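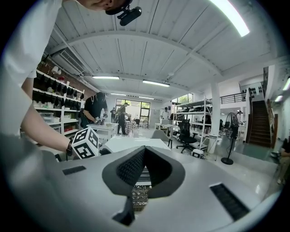

*Tuesday in the big room, as the gripper gets it.*

So, the numbers are in, and I've been putting off writing this because I wanted them to be better than they are. They're still pretty good!

If you've missed the last few posts: I've been trying to find out whether you can throw away most of your demonstrations and still train a decent policy for folding a tea towel. We had 1000 demos, all done by hand with the grippers. Training on the lot takes ages, and I've had a hunch since June that plenty of them are doing nothing useful, or are making things worse (I recorded a fair few of those myself, after lunch, sorry).

The method is called Ceter, which doesn't stand for anything. It gives every demo a score for how well the hand path can be recovered from the wrist video alone. If the tracking jumps about, or the hand stops dead for ages while the person has a think, the score drops. Then you sort the list, pick a cut-off and train on whatever is left. That's the whole thing. Ilari Riihimäki wrote the first version in an evening and I've spent weeks making it slower.

With the cut-off where we wanted it, Ceter kept 439 demos. We trained one policy on those and one on the full 1000, then ran each of them 40 times on the same arm with the same towel. The full set got 29 good folds. The smaller set got 31. I wouldn't bet my bike on a gap of two, but matching the full set on less than half the data is what I was after, and training finished before I'd gone home for once.

The bit I didn't expect was *which* demos went in the bin. I'd assumed it would be the fast ones, with all that motion blur, and some were. But a big chunk came from people who lean right in over their hands to see what they're doing.

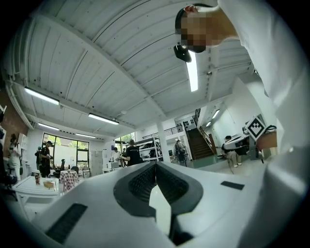 Tracking is where most of my week has gone, then. Ours works by picking out fixed bits of the room and following them from one moment to the next, so it likes corners and edges that stay put. A room like ours ought to be a treat for it: there's a brick wall, a window with black frames, a black railing along the mezzanine and rows of tube lights on the ceiling. But a white sleeve running all the way down one side hides a lot of that, and worse, the sleeve moves with the person, so the tracker latches on to a fold in the cloth and decides the whole building has shifted. The big patterned markers help when they're in view, though you can't count on that while someone is busy with a towel.

I tried masking people out before tracking. It rescued 17 of the binned demos, which was a bit of a let-down after two days' work - I'd been hoping for a hundred. I haven't retrained with them put back in yet.

Ilari thinks the score is really just measuring posture, and that we've built a very expensive way of telling people to sit up straight. I think he's half right. The next run is with cups, where you have to lean in to see the handle, so if he's right the score ought to fall apart there. Cups start as soon as I've cleared some disk space.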